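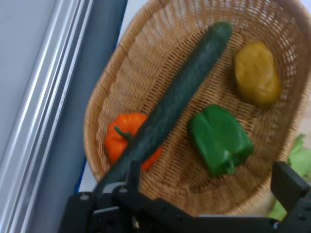

So I've gone and signed up for the Kistach farm box, nine weeks of whatever comes out of the ground, and I'm already planning my evenings around it. The pickup spot is the old depot in Vallalholm, open until six, and I got there at ten to with my hair still wet from the pool.

I'd been buying everything at Postma for years (I know, I know) and I'd sort of forgotten that vegetables have a season. July is cucumbers. Cucumbers at lunch, cucumbers at dinner, cucumber soup if my sister's visiting!
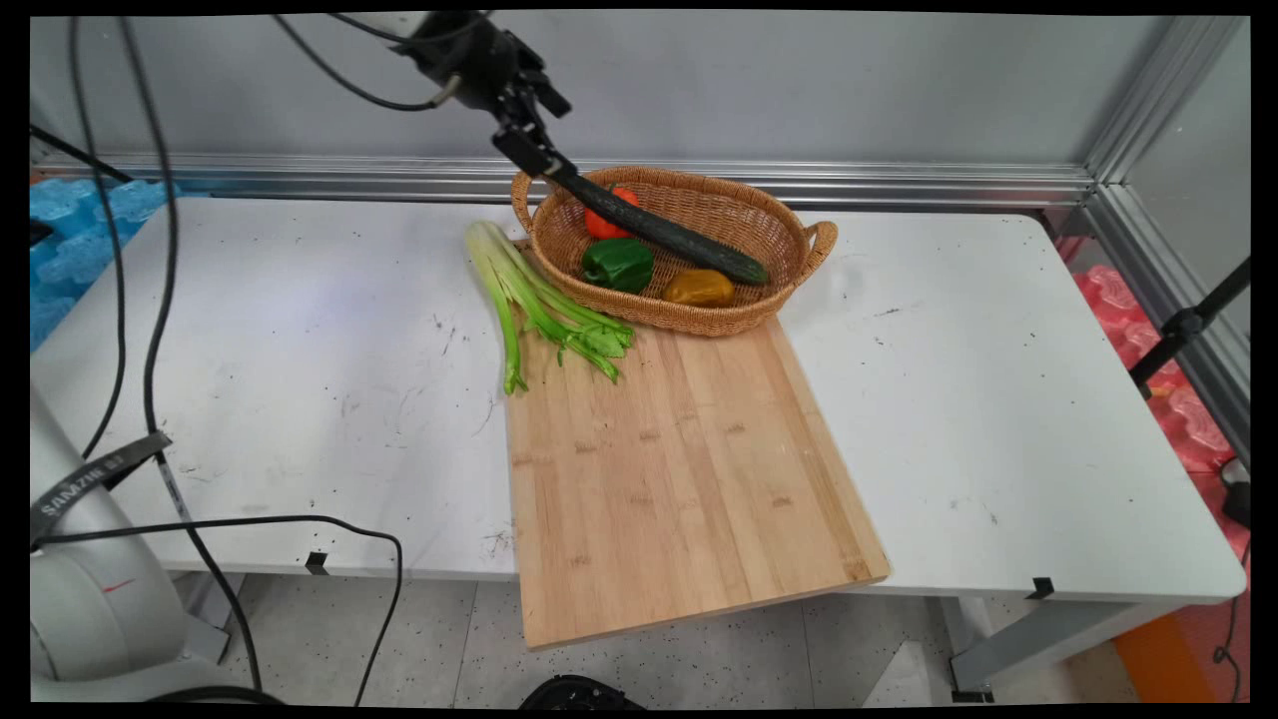

My favorite so far is the quick pickle - slice them thin, salt them, wait 30 minutes, squeeze, then vinegar, sugar and a lot of dill. I eat it straight from the bowl with the fridge door open. Next week is supposed to be beets, and I'm still deciding how I feel about beets.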